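# Oiling a bare wooden worktop

A bare wooden top marks quickly. Water leaves grey rings, tea leaves brown ones, and fat soaks in and stays. Two or three coats of hard oil will stop most of it. You can do the whole job over a weekend if you start on Friday evening.

## What you need

- Hard oil (I used Fahy clear, the small tin)
- Sandpaper, 100 grit and something finer
- A cork block
- Lint-free cotton rags
- Rubber gloves
- A bucket of water

## Sanding

Clear everything off the top and wipe it with a barely damp cloth. Let it dry overnight.

Sand with the 100 grit first, always along the grain. Going across it leaves scratches that you won't notice until the oil goes on. Keep the block flat near the edges or you will round them over. Old rings may need a few extra passes, but sand a wide patch around each one so you don't dig a hollow.

Change to the finer paper and go over the whole top again. Vacuum, then wipe with a dry rag.

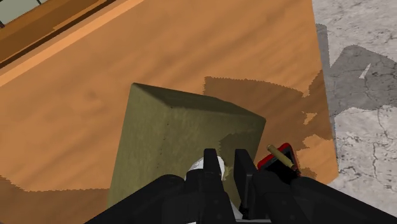 **Written by the workshop editor, Prulton Home Repairs**

Stir the oil, don't shake it. Pour a small pool on the wood and spread it thinly with a rag, working along the grain from one end to the other. Do the edges and the end grain as well. End grain drinks more than the rest and usually wants a second helping straight away.

Leave it for the time on the tin, then wipe off everything that hasn't soaked in. Oil left standing goes sticky and has to be sanded back.

## Further coats

Leave 90 minutes at the very least before you touch the surface, and overnight before the next coat. Rub down lightly with worn fine paper in between. I stop at 2 coats for a desk and 3 for a kitchen.

## Rags

Oily rags can catch fire by themselves when they are bunched up. Soak them in the bucket, then lay them flat outdoors to dry before they go in the bin.

## Aftercare

Wipe up spills the same day and keep hot pans off it for the first week. When water no longer beads on the surface, clean the top and put on one more thin coat. Mine gets this every October.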